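Last updated 4:24 p.m.

Dimbridge's culinary college has set aside money in its August equipment budget for a second two-armed kitchen robot. Spare grippers, 4 of them, are a separate line, as is something called "cable management." 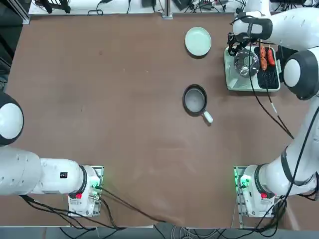
Flerkard, the supplier, quotes 11 weeks for delivery and 90 days of support. The sausages come out of the grocery budget, which has already been cut.

Share 24 | Comments 3

montifan: Who budgets for the mustard?

kemuvcombe_mom: Our oven has been on the list longer.

tray90: Get the cable thing.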